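Can a candidate drop out of the Gritdale council race after ballots are printed?

Asked in Local Elections

So I'm new to all this and having a great time following it! One of the three people running for the Baleck ward seat says she's quitting and backing Sudheer Namboodiri. My ballot came Saturday and her name is still on it. Does a vote for her count? Can he get her votes?

3 answers

Josué Pacheco
Great question, and welcome to the fun! No, her votes can't move to anybody else. Backing someone is a political promise – the clerk has no way to turn it into numbers. If she missed the withdrawal deadline (in Gritdale it's 18 days before ballots are mailed), her name stays on and the votes are counted for her like any others.

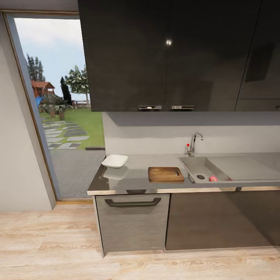 She could even win. If that happens she can decline the seat, and then the council either appoints someone or calls a special election. Our ward was settled by 337 votes last time, with 690 going to a guy who had quit in July, so late exits really can shape a race. Call the clerk's office and ask if she filed the form. They love these calls, at least the ones I've made!

kolev_ward2
What he said. Also if you already mailed it you can't get it back, I tried.

Drunano
I think they put up a notice at the polling place when somebody withdraws? They did at mine. Might be only for county races, not sure. Either way, read up on both people still running before you fill yours in – the candidate night is on the library's site and it's a really good watch.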